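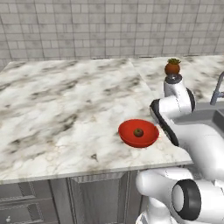

Data Collection > Simulated Kitchens

Thread: Keeping or dropping hesitant teleop demos

rebelo_ops
8 Sep 2023

We are collecting teleoperated demos in the Kakmont kitchen set for a single-arm policy. The current batch is pick and place: fruit, bowl, mug, a few fixtures. Each task gets 39 episodes before review. Three views are logged, two fixed and one at the wrist, plus joint state and gripper command.

Question is about filtering. 16 of the bowl episodes contain a visible pause before the grasp. The operator stops over the counter, corrects, then closes. All of them reach the goal. The Reslow filter flags any stretch where joint velocity stays under threshold for more than 18 steps. If I apply it as is, I lose all 16. Is anyone keeping these?

gantry_left

Drop them. With a behavior cloning objective, a long pause teaches the policy that the correct action at that pose is zero. Then it parks over the bowl at rollout and never leaves. We had this on a drawer task in March and spent two weeks blaming the encoder.

tristesow_user

Disagree with dropping. Trim the pause and keep the rest. The correction after it is the useful part, and a set with no corrections in it has no coverage near the failure states. What is your action chunk length?

rebelo_ops

Chunk length is 8. I had considered trimming, but the wrist view worries me. When the gripper is in close, the object covers a large share of that image and very little of the counter is left to localize against.

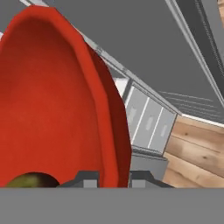 So if I cut a stretch out while the arm is drifting slowly, the wrist view jumps between two steps and the fixed views hardly change. I don't know how much that matters to the encoder. At 8 steps per chunk, a single cut touches several training windows.

gantry_left

It matters if you use frame history. If you feed single observations it's a non-issue, apart from the chunks that span the cut. Mask those in the loader.

I still say re-record. Simulated episodes are cheap. You can reset to the same seed and have a clean one in less time than it takes to write the masking code.

tristesow_user

Cheap in compute, less so in operator hours. Re-recording from the same seed also biases the set, as the operator has already practiced that layout. The Tristesow loader takes a list of invalid ranges per episode, so there's no masking code to write. Set the ranges, leave the files alone.

Also check whether the pauses cluster by task. If they show up only on the bowl, it's probably the operator's depth perception from the fixed views and your threshold is fine.

rebelo_ops

Mostly the bowl. The mug task has hardly any.

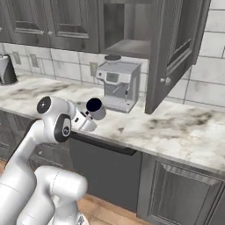 Mug task, fixed view: mug lifted off the counter, upper cabinet door open.

I'll go with invalid ranges and keep the originals. Re-recording stays as the fallback if rollouts stall.

gantry_left

Fine, but train one run without those 16 as a baseline. Otherwise you can't tell what the trimming did.

quill_9

Does Reslow compute velocity before or after smoothing? Ours flagged far more episodes when we fed it raw joint readings.

rebelo_ops

After. Default window, haven't changed it. I'll post both configs when the baseline finishes.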